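Call for participants: table clearers wanted, Clisdale, October

I'm looking for people who don't mind clearing up somebody else's kitchen table. If you've ever walked into a room, seen the mess from last night and started sorting it before you'd taken your coat off, please read on, I'd love to have you.

The project is called Pledorero and it's a small study of how people tidy. I want to know what gets picked up first, what goes straight in the bin, and what gets moved three times and then put back where it was. (My own weakness is plastic bags. I fold them, I put them down, I fold them again.)

You'd come to our kitchen in Clisdale for a session of 2000 seconds – a bit over half an hour, and yes, I know that's an odd way to put it, but the timer counts in seconds and I've stopped fighting it. The table has a checked cloth on it and everyday rubbish mixed in with things worth keeping. Used tissues and wrappers are for the bin, and bottles are up to you, as people have very strong feelings about bottles.

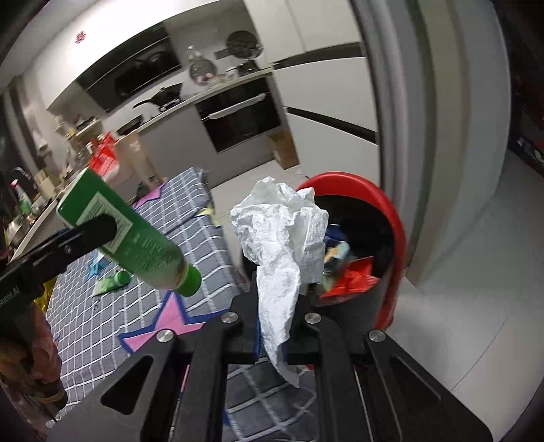 You don't need any experience and there's no right way to do it. We had a pilot in the spring and one person lined everything up by size before throwing a single thing away, which I found lovely to watch. Please don't practise at home! I'd much prefer you came in and did what you'd normally do.

Each session has a different heap. You might get a sponge, a paper cup, some scissors, a carton, a carrier bag or two. Some of it is plainly rubbish and some of it I would argue about. Is a paper cup finished with if it's only lying on its side? You decide, and afterwards we sit down for a chat and you tell me why. 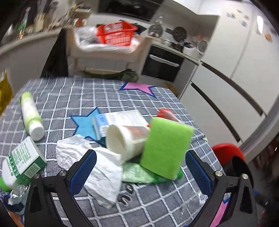
The chat takes longer than you'd think, so allow the whole morning or the whole afternoon. Tea and biscuits are on us, and travel from Hedlund is paid if you keep your ticket. There are 5 places left in the morning group, starting at 9.30, and a few more in the afternoon.

You should be 18 or over, able to stand for the length of a session, and happy to have your hands filmed. Faces aren't needed. If you have a skin allergy to washing-up sponges or anything of that sort, mention it when you write and I'll leave them out of your heap.

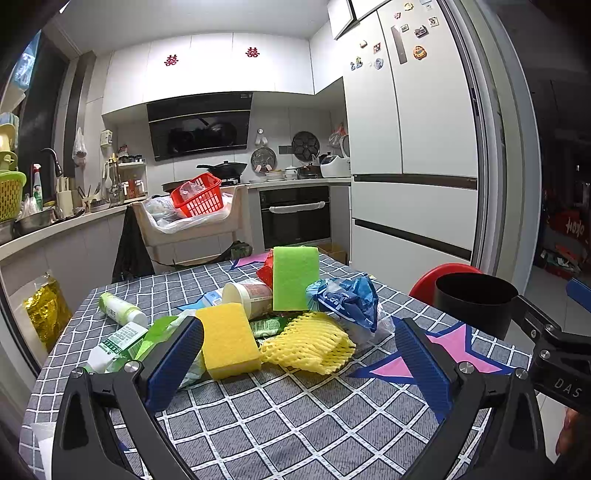
Project lead, Pledorero
Vuditz Home Studies

For your time you'll get 300 in shopping vouchers once you've done all 3 sessions, or a third of that for each one if you have to drop out. They don't have to be on the same day, and most people spread them over a fortnight.

To put your name down, send a few lines to the Vuditz office with "table" in the subject. Say whether mornings or afternoons suit you, and tell me what the table at home looks like at the moment. That last bit isn't a test – I just like reading them. I'll write back within the week, and places go in the order the messages come in.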